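3.2 The tray and what it does to wood

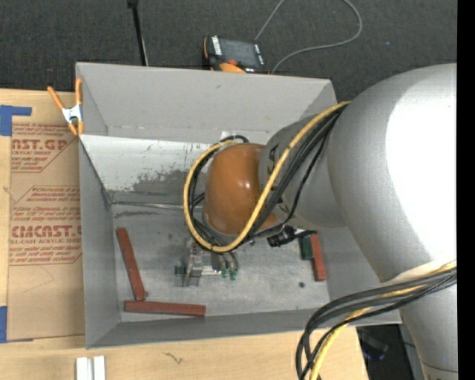

Storage studies tend to treat the container as a given, a polite box that holds things and has no opinions. Our records suggest otherwise. Of the 584 placements logged at the Brarley site, 232 ended with a block resting against a wall, though the instructions asked only that it be put "in the tray." Sloped sides are generous to the careless.

We use cookies to improve your experience. By continuing to browse you accept our cookie policy. Accept | Manage

Figure 2. Unpainted metal tray with sloped inner walls and three reddish-brown wooden blocks on its floor. The block near the left side lies diagonally, leaning against the wall. Note the dark stain on the left-back wall.

Adugna (Yeshi, the second author, who would like this recorded) proposed scrubbing the tray before each session. The proposal lasted 11 sessions. After that we coded marks and scratches as part of the surface - a decision made on methodological grounds, and also in December. Whether a stained wall attracts fewer blocks than a clean one is taken up in Section 4, with less success than we had hoped.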